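Ruangrit (manipulation benchmark)

Ruangrit is a simulated benchmark and training method for two-handed robot manipulation. It pairs a small set of human demonstrations with a larger set of generated ones.
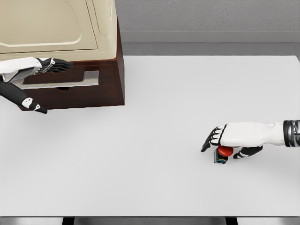 Overview

Ruangrit was developed by Vibeke Dalsgaard and Boonmee Saithong at the Prultside laboratory. It addresses tasks in which one hand operates a fixed object, such as a drawer, while the other handles a loose object. Earlier work by the same authors treated the two hands as separate problems and joined the results with a fixed script. The script failed when either hand finished late, and the method was designed to remove it.

All experiments in the original report were run in simulation. The control policy receives a rendered color view and the joint positions of both arms. It does not receive object positions.

Task

In the base task, called drawer-and-button, the robot has a multi-fingered hand on each arm. A cabinet with a wooden base and a drawer stands on a white tabletop. The right hand must grasp a small push button with a red domed cap and a square black base, lift it clear of the table, and place it in the drawer tray. The left hand must open the drawer before placement and close it afterward.

The button was chosen for its shape. A grasp on the domed cap tends to slip, while a grasp on the base requires the fingers to pass close to the tabletop. The cap can be pressed by accident, and the simulator records each press as a separate event. A trial with an accidental press still counts as a success, but the press is reported.

Method

Training begins with 113 teleoperated demonstrations. Each is divided into segments at points where a hand makes or breaks contact. The segments are then replayed from new starting positions by a generator named Zadum, which shifts each hand path relative to the object it touches. Replays that end in failure are discarded. The published training set holds 920 accepted trajectories.

The two hands are not tied to a common clock during generation. A segment for one hand may be stretched or delayed, subject to an ordering rule: the drawer must be open before the button crosses its front edge. The policy is trained on the combined set by imitation and predicts short blocks of motion for both arms together.

Evaluation

Each policy is tested over 60 trials with new cabinet and button positions. A trial succeeds if the button is at rest inside the tray and the drawer is closed when time expires. The report compares the full method with 2 reduced versions, one trained only on the teleoperated data and one trained on generated data with a common clock. The full method had the highest success rate. The common-clock version failed most often at placement, with the button striking the front of a drawer that was only partly open.

Limitations

Contact between the fingertips and the domed cap depends on the friction settings of the simulator, and results changed when these were lowered. The ordering rule is written by hand for each task. A later variant, Stondirard, attempts to infer it from the demonstrations but has been tested only on the base task.

See also

Bimanual manipulation
Imitation learning
Dexterous grasping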